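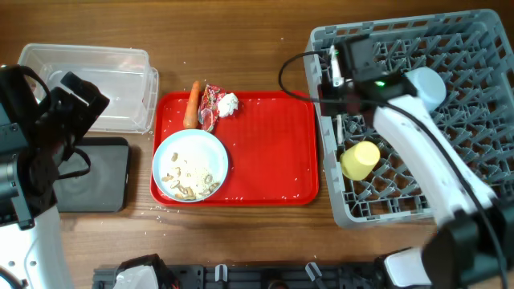
**Ticket 561: second tray-clearing station, Keston line**
Opened by: Kittipong Chareonsuk
Status: waiting on quote

**Sunday, Kittipong:** Prerkus quoted 2 arms with grippers but left out the mounting rail and clamps. Can we order on this quote? I need a total for the August budget.

**Amnuay Siriwan:** Please hold the order. Ask them to add the rail, the clamps and a spare gripper camera. Cables too, the last quote missed those.

**Kittipong:** Asked. They can add everything except the camera. Lead time is 26 days. Grermont sells the camera separately for $59.

**Amnuay:** Fine, put the camera on its own purchase request. Trays, cups and dish racks come out of the supplies budget, so keep them off this one.

**Kittipong:** Done. Camera request sent. Revised quote from Prerkus still to come.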